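Wednesday, late afternoon
By the Munosholm bench crew
Filed under: Bench notes / Teleop

Back on the marker task today, both arms, driven by hand from the leaders. I'd forgotten how much my shoulders hate this! The goal for the Melteo set is 2,000 episodes and we are nowhere near, so I kept them short and tried not to fuss over the ugly ones.

Biggest lesson – slow down before closing the gripper. When I rush, the fingers push the marker sideways and I end up chasing it (the policy will happily learn to chase it too, I bet). Left arm on blue feels fine now. The right one still lags a touch at the wrist, so check the leader calibration before the next block.
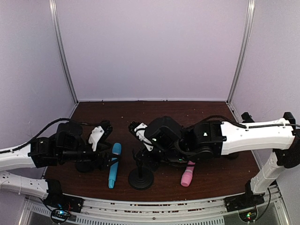 I also want to mix up the start positions more. I looked back over some 100 episodes from the Heywood folder and the markers start in nearly the same spot every time, which is my own lazy habit. Whoever takes the next block, please move them around, and swap the colors from side to side too – then copy everything to Cakum before you log off.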